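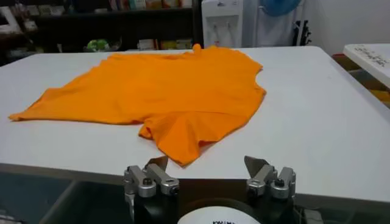

The Clulovent 209 drying cabinet ships with the hose collar loose in the bottom tray, so look there before you call us. Section 2 covers set-up through first run. Get one cotton thing ready for the test at the end, a plain T-shirt like the orange one is fine, spread out flat on a table first so you know what it looks like before the heat gets to it. Wrinkles don't matter. Then clear a spot for the cabinet and start.

2.1 Placing the cabinet

1. Indoors only. Hard floor, no carpet, no rug edge under the front feet.
2. Leave 4 inches at the back for the hose. More is fine. Less and it kinks.
3. Peel the blue film off the door glass now. Gets baked on otherwise and then you're at it with a scraper.
4. Level it. Turn the feet by hand, front ones first, then the back. Door should stay where you leave it, half open. If it swings, keep turning.
5. Take out the shipping bar (yellow tag). Keep it for moving house.

CAUTION: Never run the fan with the shipping bar still in. Fan blade will hit it. Not covered by warranty.

2.2 Vent hose

1. Push the collar onto the round outlet at the back, tab up. Quarter turn to the right till it clicks.
2. Stretch the hose to the length you need and no longer.
3. Slide the hose over the collar, tighten the clamp with a flat screwdriver. Snug. Don't crush it.
4. Other end goes to the wall vent or the window plate (sold separately, see Section 6).
5. Check for sags. Water sits in a sag.

Note: Do not share a vent with a gas dryer or a bathroom fan. Do not vent into an attic or crawl space, even for a day.
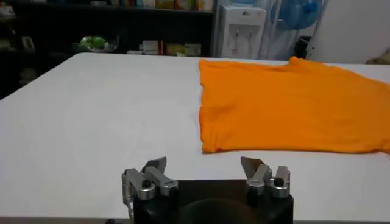
2.3 Power

1. Grounded wall outlet. No extension cord, no power strip.
2. Plug in with the door shut. Panel lights up, then goes to a dash.
3. Hold CLOCK till the digits blink, set the time with the arrows, press CLOCK again. You can skip this but the delay start wont work.
4. If the panel shows E2, unplug, wait a minute, plug back in. Still E2, the door switch is probably not seated. See 5.1.

WARNING: Unplug before reaching behind the cabinet. Every time.

2.4 Filter and drip tray

1. Filter slides in from the left, arrow pointing up. It goes in upside down too if you force it, so look at the arrow.
2. Drip tray under the filter. Push until flush.
3. Empty the tray after every wet load. Rinse filter weekly in warm water, no soap, let it dry all the way before it goes back.

2.5 Hanging rails

1. Hook the rails into the side slots, long one on top.
2. Tug each one down before loading.
3. Leave a gap between garments. Heavy stuff on the top rail, sleeves straight, pockets turned out.
4. Nothing touching the back panel.

Caution: nothing with cooking oil, gasoline or paint thinner on it. Washed or not. Foam-backed items and rubber stay out as well. 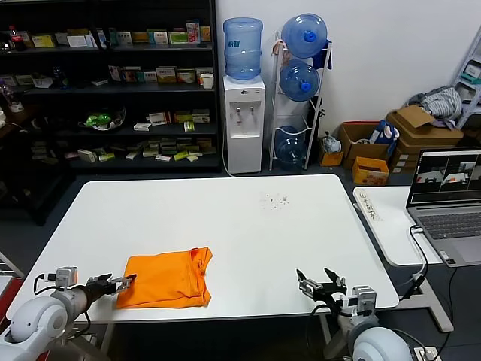
Reading time: 4 min

2.6 First run

1. Run it with no clothes in for one full LOW cycle. There will be a smell. Factory oil on the heater, goes away. Open a window.
2. Let it cool with the door open.
3. Hang the test garment, damp, on the middle of the top rail. Check teh care label first.
4. Select COTTON, press START. Fan comes on right away, heat a little later.
5. At the end tone, feel the collar and the seams. Those dry last. Still damp, add time with the up arrow.
6. Clean the filter again. New hoses shed a bit.

Note: Clulovent 209 resets to COTTON after a power cut. Check before you put wool in.

Set-up notes last revised April 15, 2026.

Comments

Rekha Thakur
Collar was in the bottom tray like you say, under the cardboard. Might want a sticker on the box. Also my rails were the same length, both short. Who do I write to?

Weronika Wieczorek (Rurken support)
Hi Rekha, use the contact link in the footer and put the serial number in. We'll send the long rail.

shin_p
E2 for me even after the unplug thing. Door switch had a bit of the blue film caught in it. Fine now.

Contact Rurken Support | © Rurken | Back to top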